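グレキス共同墓地

グレキス共同墓地(グレキスきょうどうぼち、英: Grekis Cemetery)は、ブリストデイル(Bristdale)の町外れにある公営墓地である。町の中心部から北へ延びるミレット通りの突き当たりに位置し、旧区画、新区画、納骨区画からなる。埋葬記録に登載された故人は2,557名で、うち2,000名が旧区画に葬られている。

概要

墓地は緩やかな南斜面に造られており、正門は斜面の下側にある。旧区画は正門から礼拝堂までの一帯を指し、砂岩の墓石が多い。砂岩は風化が進みやすく、北側の列では碑文の判読が難しいものも見られる。新区画は礼拝堂の裏手から上に広がり、花崗岩の墓石と、芝生に埋め込む平板型の墓碑が混在する。開門は午前8時、閉門は日没時である。

沿革

もとは町の教会に付属する墓地であったが、教会の敷地が手狭になったため、丘の牧草地を買い取って移転した。移転に際して教会墓地から改葬されたのは31基で、これらは正門の右手に一列に並んでいる。改葬墓の多くは初期の入植者とその家族のもので、墓石の向きがほかの区画と異なり、すべて東を向く。

その後、宗派を問わない公営墓地となり、管理は教会から町に移った。ミレット通りの舗装が墓地まで延びるまでは、葬列は通りの途中で馬車を降り、残りの坂を徒歩で上ったという。

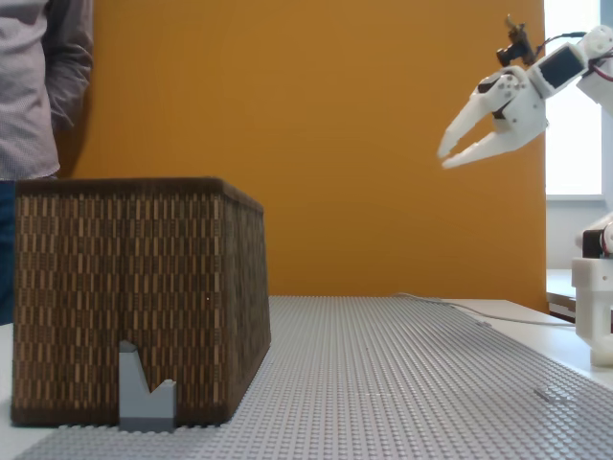
礼拝堂は石造の平屋で、200席を備える。かつては冬季に地面が凍結すると埋葬ができず、棺は礼拝堂の地下に設けた安置室で春まで保管された。掘削機械の導入後、安置室は使われなくなり、現在は備品庫となっている。

埋葬と葬儀

葬儀は礼拝堂で行う場合と、町内の葬儀場で式を済ませ、墓地では墓前の祈りのみとする場合がある。近年は後者が多い。遺族が私的な埋葬を希望するときは、死亡告知に日時を載せず、埋葬後に追悼の会だけを公にすることも珍しくない。

火葬された遺骨は、家族墓への合葬のほか、礼拝堂の西側にある納骨区画に納めることができる。納骨壁は幅の狭い石板で仕切られ、表面に氏名と生没年のみを刻む。散骨は墓地内では認められていない。

墓石の建立には町への届け出を要する。高さの制限は新区画にのみ設けられており、旧区画では既存の墓石と同じ様式で建て直すことが求められる。生花は随時供えてよいが、造花は11月から春の芝刈りが始まるまでの期間に限られる。

埋葬記録

記録は手書きの台帳と、それを転記した索引カードからなる。台帳には氏名、年齢、埋葬日、区画番号、喪主の氏名が記される。初期の台帳には死因の欄もあったが、公営化の後に廃止された。町の死亡告知欄を切り抜いて貼り込んだ冊子も残っており、家族関係や出身地の確認に用いられている。

台帳の検索には、現在「ユーダンス」(Udance)と呼ばれる目録が使われている。姓の綴りの揺れをまとめて引けるように編まれたもので、移民世代が途中で綴りを改めた家系の調査に役立つ。ただし、幼児の墓には名の記載がなく姓だけのものが含まれ、目録でも個人を特定できない場合がある。

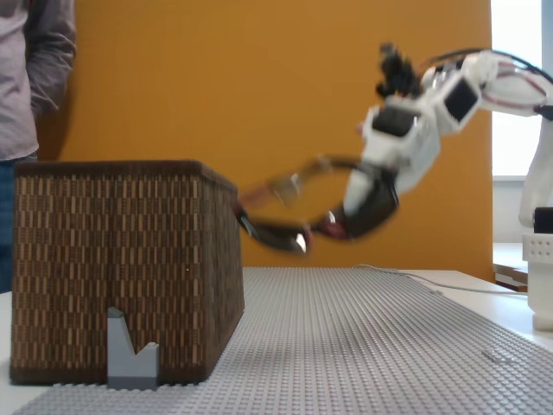 問 町外に住む人でも、グレキス共同墓地に埋葬できますか。
答 家族墓に空きがあり、区画の使用権者が書面で同意していれば、町外の居住者も埋葬できます。新規区画の使用権を取得できるのは、町内の居住者に限られます。

使用権

区画の使用権は世帯単位で与えられ、相続によって引き継がれる。売買はできず、不要となった場合は町に返還する。使用権者が不明となった区画は、正門脇の掲示板に区画番号が掲示されるが、すでに埋葬が行われている区画が再利用されることはない。

交通

ブリストデイル中心部からミレット通りを北上し、突き当たりが正門である。駐車場は正門の外側にあり、葬儀の車列に限り礼拝堂前まで乗り入れることができる。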